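Unit 3: Reading the Match Record
Notational Analysis in Soccer, course handout
Prepared by Impi Seppälä

Purpose of the unit

Students should be able to take a completed match record and produce from it a possession table, a shot table and a short written report. The coding scheme was covered in Unit 2 and is not repeated. Bring your printed code sheet to the lab.

The working example is the league match between Garbridge and Vornby, which Garbridge won 3-1. The record was coded from a single wide-angle recording by Su-chen Chu and checked by a second coder.

1. Possessions

A possession begins when a player has enough control of the ball to make a deliberate next action. It ends when the ball goes out of play, when the referee stops the game, or when an opponent gains control. A deflection that returns to the same team does not end the possession. A throw-in awarded to the team that already had the ball starts a new possession with restart code T.

The match record contains 222 possessions. Note that this is a count of possessions, and it says nothing about how long either team held the ball. Time in possession is computed separately from the start and end stamps. Reports that mix the two measures will be returned.

2. Zones

The field is divided lengthwise into 4 equal zones, numbered from the goal line of the team in possession. Zone 1 is therefore always the team's own defensive end, and the numbering flips when the ball changes hands. The most common error in student work is failing to flip the zone after a turnover. If a possession by Vornby ends in its zone 2, the Garbridge possession that follows should normally start in zone 3.
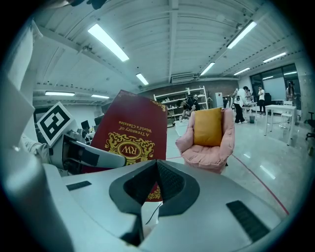
Zone entries are logged once per possession. A team that moves into zone 4, drops back and enters it again is credited with a single entry. Some published schemes count every crossing of the line, so check the definition before comparing your figures with anyone else's.

3. Shots

Record each shot with its zone, body part, the action before it and the outcome. Blocked shots are shots. Crosses that drift toward goal are coded as crosses unless they force a save or go in. A rebound shot belongs to the same possession if the keeper did not have control of the ball.

Penalty kicks go in a separate row. Garbridge's second goal was a penalty and must be left out of the open-play conversion rate.

4. Agreement between coders

Two coders working from the same recording will disagree. For this match, 160 events were coded twice, and the disagreements fell mainly on turnovers in midfield. Compute percent agreement first, then kappa. Percent agreement alone is too generous where one code is used far more often than the others.

Where the coders disagree on the end of a possession, go back to the recording. Do not average the time stamps.

Assignment

Produce both tables for the Koivisto v. Vullville record in the course folder, with a one-page report. State your definitions at the top of the page. The February lab will use these tables, so keep a copy.

Reading: course packet, sections on event coding and coder reliability.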